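Riter Trophy to mark new era in regional netball

The Ulloa Netball League will present its champions with a newly commissioned trophy in August, replacing the shield awarded since the competition was founded. The Riter Trophy takes its name from the club that supplied 3 of the league's 8 founding coaches and whose courts hosted its earliest fixtures.

Benjamín Espinoza, chair of the league, confirmed the decision on Tuesday. "The clubs asked for an award that reflects where the competition began," he said. "Riter was the natural choice." 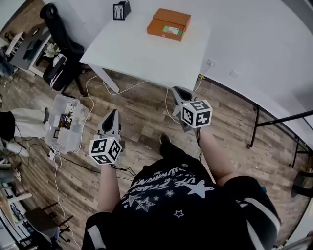 A white table with an orange box towards its far edge.

The trophy will be contested over two legs, the first at Claltent and the second at Waser, where seating has been extended to 300. Goals scored in both matches will count towards the final result. Should the sides remain level, extra time will be played until one team leads by 2 goals.

The original shield will remain on permanent display at Ulloa. Clubs wishing to borrow it for anniversary events may apply in writing to the league office before the start of the season.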